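3.2 Household surfaces and clutter

Diaries were returned by 200 households in Rusville and 100 in Grallell. Each was asked to record, over the whole of January, what was put down on the main table and how long it stayed there. Pennington's earlier study in Delacroix used a single visit per home and so missed most short stays. Our diaries produced 3000 entries, of which 2000 concerned objects with no link to eating.

Items left overnight were mostly small and of mixed use - packaging, toys, bottles, post. Respondents with a patterned cloth reported tidying less often than those with a bare table, though the difference was slight in Grallell. We did not ask about the age of the cloth.
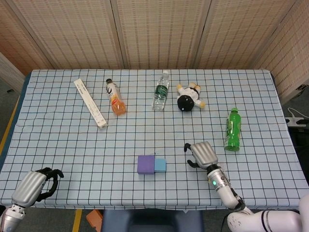
Figure 4. Mixed objects on a table with a checked cloth, including plastic bottles, a long white box and a small plush doll.

Entries were coded by two readers using the Irkenik list. Where they disagreed, the entry was placed under 'other' and left out of Table 2.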